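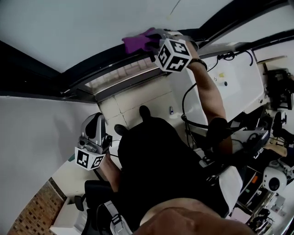 Hi all, and thanks to everyone who wrote back about our dropped-tracking bother, it's been a long few evenings and I do have some answers now. Short version: the left gripper was fine all along, and the right one was losing its pose every time we worked up high. If you think about wiping along the top edge of a window frame with your right arm at full stretch, the cube on that hand ends up well above your head, with the left hand and its own cube down low at the same time. That's a big spread, and it's where all our trouble was.

Sioned asked some good questions, so I'll go through them in the order she put them.

On 21/12/2022 Sioned Samuel wrote:
> Nerys, before you start pulling the grippers to bits, can you say
> whether it's a clean dropout or whether the pose jumps? We had
> something that looked very like this at Dirnley in May and we
> blamed the cameras for ages. It was a loose cube. If yours is
> jumping and then settling I'd look at the mount first.
> Also, does the arm stop when it loses the pose, or does it carry
> on with the last good one? Because if it's the second I would
> switch it off until you've sorted that out, never mind the data.

Right. It jumps. I'd told the list it was dropping out because that's what the summary page says, but the summary page lumps together "no marker seen" and "marker seen but rejected", which I didn't know until I went digging in the raw logs. Once I split them, nearly all of ours were rejections. The cube was being seen perfectly well and the solver didn't believe the answer it was getting.

So I did as I was told and checked the mount. On the right gripper the cube had worked itself a tiny bit loose. You couldn't see it by looking, and it didn't rattle either, but if you held the body still and twisted the cube gently between finger and thumb there was play in it. With a light job like sorting things on a table you'd never notice. Press a cloth hard against a frame and drag it sideways, though, and the gripper flexes, the cube lags behind, and then it springs back when you ease off. We had 312 takes in the window cleaning set and I've had to mark 225 of them as suspect. I was not a happy woman.

Now for the part that matters more, which is Sioned's second question. The answer is that the arm carried on. I'm a bit ashamed of that. We'd been replaying takes on the arm at Flitholm to check them, at reduced speed thank goodness, and when it hit one of the bad stretches the target leapt sideways and the arm went after it. It pushed the cloth straight off the frame and put the fingers against the glass. The force limit tripped and it stopped there. No one was near it and the glass is fine, but the pad on one of the fingers has a nick in it and I got a proper fright. I hit the stop button a good second after the arm had already stopped itself, which tells you how much use I am as a safety system.

Looking at the replay settings afterwards, there are 2 checks that should have caught it. One is the limit on how far the target may move between one step and the next. Ours was switched on, but it had been set in metres by somebody who thought they were typing centimetres (me, I'm fairly sure), so it would have allowed the arm to leap halfway across the room before it complained. The other is the "hold on rejected pose" option in Noltia, and that one is off by default in the version we're running. Please go and look at yours. If you've upgraded from an older config file it won't switch itself on, you have to add the line by hand.

What we've done so far: both cubes are off and back on with threadlock, and I've put a dab of paint across each joint so any turning shows up straight away. The step limit is now in the right units and I've tested it by feeding it a take with a jump I put in on purpose. It held, and it held again on the second go with a different jump. No replay on the arm at all for anything from the suspect pile. And the twist test goes on the start-of-day sheet, next to charging the batteries.

Still not sorted: whether any of those 225 can be rescued. Ifans thinks you could estimate the wobble from the stretches where the hand is still and take it back out. I have my doubts, as the amount of play seems to change with how hard the person is pressing, and we don't record that on the hand-held ones. If anybody has tried it I'd love to hear, even if it was a disaster.

Sioned, did you change the mount itself after Dirnley or only tighten it? And do you remember what torque you used? I went by feel and I'd be happier with a number.

Cheers,
Nerys Griffiths
Flitholm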